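Most of the mail I get in January is about wood counters and tables that have gone gray, sticky or rough over the holidays. I have kept a wood-topped worktable in my kitchen for years, and before that I worked on a long one in the back room of the Sorrentino bakery supply shop in Kirkley. These are the things I do to mine, put down in one place so I can stop writing them out in separate letters.

## Find out what finish you have

Before you put anything on a wood top, find out what is already on it. Put a few drops of water on a spot near the back and leave them for ten minutes. If the drops stay round and wipe off with no mark, you have a film finish such as varnish or polyurethane. If the wood goes darker under the water, you have an oil finish, or an oil finish that has worn away.

A film finish doesn't want oil. Oil will sit on top, collect dust and stay tacky for weeks. Wash a varnished top, dry it, and leave it alone until the varnish wears through.

An oil finish wants more oil, and usually more often than the owner thinks.

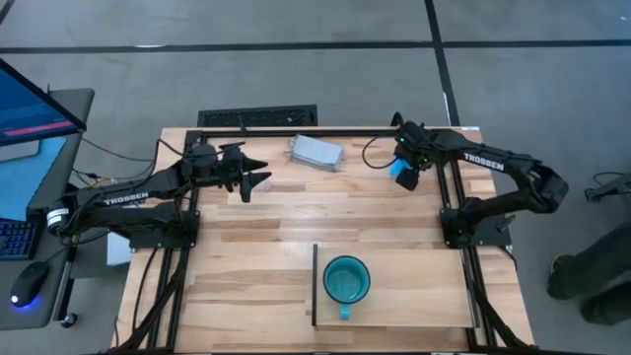
If you bought the table secondhand, ask the seller, but do the water test too. I was told mine had been oiled every year. It had one coat of something from a spray can and bare wood along the front, where people lean.

## Everyday cleaning

Use warm water, a small squirt of dish soap and a cloth that has been wrung out hard. Wipe along the grain. Go over it again with plain water, then dry it with a towel. Drying is the part people skip. Water left in the seams between strips is what opens them up.

Things I don't use on wood:

- Bleach, except a very weak mix on a cutting board that has had raw chicken on it
- Scouring powder
- Glass cleaner
- Steam mops or steam wands
- The green side of the sponge

For dried dough or batter, lay a damp cloth over it for five minutes and then push a plastic scraper along the grain. A metal bench knife works too, but hold it low and nearly flat, or the corner will dig in.

## Stains

**Beet, berry, wine.** Cut a lemon in half, sprinkle coarse salt on the stain and rub with the cut side. Leave it ten minutes and rinse. Some of it will stay. Most of what stays will fade on its own over the next month.

**Grease.** Cover with baking soda or cornstarch overnight and brush it off in the morning. Repeat if you need to.

**Black marks.** These come from iron and water together, usually a wet can or the foot of a cast iron pan. Lemon won't do much. You can buy oxalic acid wood bleach at the hardware store. Wear gloves and eye protection, follow the label exactly, and rinse well. I wouldn't use it on any part of a top where food is prepared. On those spots I sand.

**White rings on varnish.** Put a dry cotton cloth over the ring and pass a warm iron over it for a few seconds at a time, no steam. Look under the cloth after every pass.

## Sanding out a bad spot

Start with 120 grit and finish with 220. Always sand with the grain and always sand a wider patch than the stain, or you'll have a dip you can feel with your hand. Wipe off the dust, dampen the wood lightly, let it dry, and sand once more with the 220. The damp cloth lifts the loose fibers, and the last sanding takes them off. If you skip this, the top will feel fuzzy the first time it gets washed.
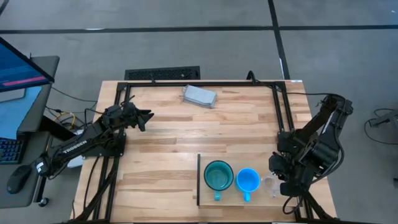 *Reading time: 4 minutes*

## Oiling

Food-grade mineral oil from the drugstore is fine. It never goes rancid and it costs very little. Don't use olive oil or vegetable oil, which turn sticky and start to smell.

1. Clean the top and let it dry overnight.
2. Warm the bottle of oil by standing it in a bowl of hot tap water.
3. Pour a small puddle in the middle and spread it with a folded rag, working outward.
4. Do the edges and end grain twice. They drink more than the face does.
5. Leave it for several hours, then wipe off whatever is still sitting on the surface.

A new or very dry top needs this 4 times in the first month. After that, do it whenever the water test tells you to. In my kitchen that comes to every six weeks in winter and less in summer.

For a harder surface, follow the oil with a board cream. I melt one part beeswax into four parts mineral oil in a jar set in a pan of hot water, let it cool, and rub it on like shoe polish. Keep the heat low and stay in the room while it melts. I have also used the Trimeo paste from the shop and it does the same job, but the jar is small for the price.

Rags with mineral oil on them can go in the wash. Rags with linseed, tung or Danish oil are another matter. Those can heat up by themselves and catch fire, so spread them flat outdoors until they are stiff, then throw them away.

## Scratches, dents and gaps

Light scratches mostly disappear under oil. For a dent where the wood is pressed down but not cut, put a wet cloth over it and touch it with the tip of a hot iron. The fibers swell back up. This works on bare or oiled wood only.

Small gaps between strips often close by themselves when the air gets damp again in spring. Don't fill them in the middle of winter. If one is still open in June, wash it out, let it dry for several days and work in wood glue mixed with fine sanding dust. Clamp it if you can reach both sides.

Keep the table away from the radiator and the heat register. Francine Arsenault wrote from Skonemley to say that hers split along one seam the winter she moved it under the window, with the baseboard heater right behind it. She moved it back and the split didn't get longer, though it didn't close either.

## What to set down on it

Hot pans go on a trivet, every time. A folded towel is not enough for a pan straight out of the oven.

Cups are less trouble than people expect if the finish is sound. The problem is the cup left overnight with a wet foot. A mug with an unglazed ring on the bottom can also scratch. You can smooth the ring by rubbing it on fine wet sandpaper laid flat on the counter. 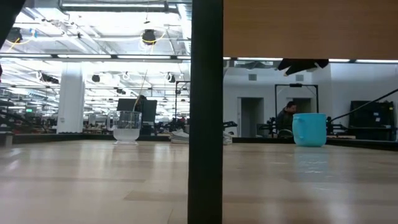 Felt pads are good under mixers, canisters and anything else that lives in one place. Change them when they get flat, and pick the appliance up now and then to wipe underneath. Rubber feet can leave a dark mark on oiled wood that goes deeper than you'd think. A cork mat under the appliance takes care of that.

Plants should stand on a glazed saucer with a cork pad under the saucer. Terra cotta saucers sweat, and I have sanded out two circles from learning that.

## Cloudy glassware

I get asked this along with the wood questions, so I'll answer it here. Soak one glass in plain white vinegar for fifteen minutes and rinse it. If it comes clear, the cloudiness was mineral deposit from hard water, and you can do the rest the same way. If nothing changes, the surface is etched, and that's permanent. For plastic, use warm soapy water and a soft cloth, and skip the dishwasher.

## Reader questions

**Can I oil over wax?** You can, but it won't soak in well. Wash the top with warm soapy water first and let it dry overnight.

**My table smells sour.** Scrub it with salt and lemon, rinse, dry, and air the room. If it still smells, somebody probably used cooking oil on it. Sand it back and start again with mineral oil.

**How do I stop it rocking?** Check the floor before you blame the table. Turn the table halfway around, and if the rock stays in the same corner of the room, the floor is the problem. A thin cork shim glued under one foot will fix it.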